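A Morning at the Grevier Mill Open Day

Dorothy Pickering and I drove up to Grevier in March, thermos in hand, and joined the first tour of the old woolen mill (3000 spindles in its heyday, and didn't our guide love telling us!).

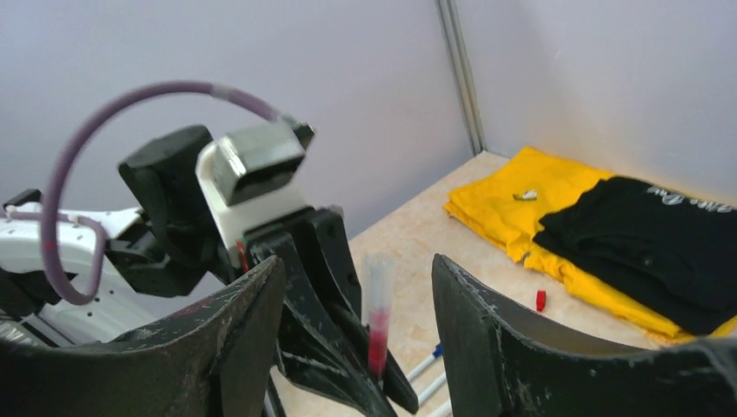
The Dye House

My favorite stop by far. Nabila Badawi has run the vats for years and she let us sniff the madder root, which smells like a damp cellar and a little like licorice. Dorothy asked so many questions that we nearly missed the carding. 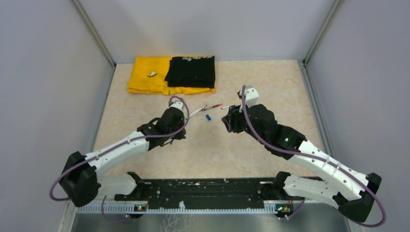
Folded yellow fabric with a black T-shirt on top.

After that came soup in the canteen, and I bought a blanket end from the shop, far too big for my bag.

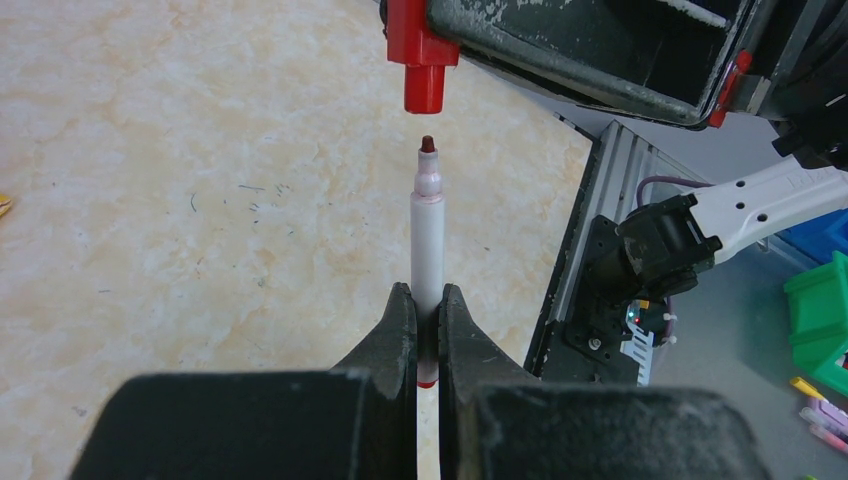 Skama Handweavers' Guild, Outings Group

Our next trip is to the Lahlou carpet workshop, and there are three seats left in Dorothy's van. Bring a cushion if you're riding in the back, and let her know if you'd like lunch!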